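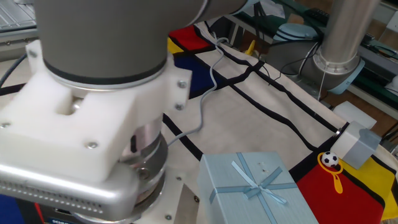 Fig. 1. Arm, patterned cloth, gift box with ribbon, football keychain. Refer back to this in sections 2 and 4.

Machines and Everyday Work
Handout 6: Can it do the chores yet?

Read before the session. Bring the handout with you, as the questions at the end are the ones we'll argue about. The short answer to the title is "some of them, on a good day, with the table cleared first", and if that satisfies you, you may skip to section 5 and save yourself the bus journey.

1. What we mean by a chore

For this course a chore is a job that a person does without much thought, that has to be done again soon, and that nobody will thank you for. Loading a dishwasher counts. So does putting returned goods back on a shop shelf. Building a car door does not, although robots have been very good at car doors for decades. A car door arrives in the same place, the same way up, every time. Socks have never made any such promise.

Older textbooks sort jobs by how hard they are for people. Throw that list away. Multiplying long numbers is hard for us and trivial for a machine. Picking a keyring off a cloth is something a toddler does while looking at something else, and it can keep a research group busy for a term.

2. Four things on a table, and why they are awkward

Look at the gift box in Fig. 1. As a box it is close to ideal: flat sides, square corners, a size you could guess. Then somebody has tied a ribbon round it. Grip it by the sides and you must press hard enough to lift and gently enough not to dent. Grip it across the bow and you have either a lifted box or an untied one, and the machine may report success in both cases.

The football keychain is worse. The ball is round, so it would like to leave. The plastic loop and tab trail off it, and any plan that treats "the object" as one stiff lump has already gone wrong. Pick it up by the tab and the ball swings. Pick it up by the ball and the tab hangs down wherever it fancies, usually over the thing you were about to put it next to.

The cloth is the one students forget. It is printed with black lines and blocks of red, yellow and navy, which is cheerful, and a nuisance for a vision system trained on plain tabletops. A printed line can be mistaken for an edge. A red patch can be mistaken for a red thing. The cloth can also ruck up if the fingers come down too low, and then everything standing on it has moved slightly.

Last, the cable. It lies across the cloth like every cable in every kitchen, and must be left alone. Leaving things alone is a skill, and it seldom appears in the demonstration video.

3. Three cases from the course pack

Case A: Sotelo. A shelf-filling system for small shops, given tins, cartons and bottles. It ran 4,000 picks over the trial and did well on cartons and tins. Bottles were fine until a supplier changed the label to something shiny. The staff were asked to turn the bottles so that the labels faced away, at which point they were doing half the job for it. Note who did that work, and whether it appeared in the figures. (It didn't.)

Case B: Trarero. A laundry folder for guest houses. It folded 2,563 towels in July and the brochure says so in large type. What the brochure leaves in small type is that each towel was fed in by hand, flat, by a corner. Pillowcases were "planned". A person who can find the corner of a towel in a heap has done the difficult part, and might as well carry on.

Case C: Omar. A one-armed kitchen helper tested in the practice flat at Prulholm. Its makers recorded 500 attempts at clearing a table after breakfast. Mugs went well. Cutlery went fairly well. Toast crusts were recorded as "background". The most useful page in the report is the list of times a person stepped in, and I would like you to read that page before any of the others.

4. How to read a claim

When a firm says its machine "can tidy a table", ask the following.

Which table? If every test used the same cloth, you have learned about that cloth.

Which objects, and who chose them? A box and a ball look like two easy shapes. Add a bow and a trailing loop, as in Fig. 1, and they become two different problems.

What counts as done? Moved, moved to the right place, and moved to the right place undamaged are three separate scores. Brochures are fond of the first.

How long did it take? A table cleared in forty minutes is clear, I grant you. Lunch has been and gone.

Who was standing nearby? A person within reach of the stop button is part of the system and should be costed as such.

How many tries? One fine video tells you that it happened once. A group that reports 3,000 tries and a dull failure table deserves more of your trust than one with a soundtrack.

5. Where that leaves us

On the shop floor: yes, for goods that hold their shape, in places that can be arranged to suit the machine. Expect people to do the arranging.

At home: floors, mostly, and lawns. Single steps of larger jobs. Anything soft, tangled, wrapped or full of liquid is still yours. I have been giving some version of this lecture for years and the list does get shorter, though my ironing pile has yet to hear about it.

6. For discussion

Take one chore you did this morning and write out every step, including the ones you did without looking. Mark the step where you think a machine would fail first.

Rewrite the Trarero claim so that it is fair to the firm and useful to a guest house owner.

Plan a test for lifting the gift box in Fig. 1. Say what you would measure, what would count as damage to the bow, and who decides.

Written answers to the last question, one side of paper, by 5 September 2025. Handwriting is welcome if a human can read it.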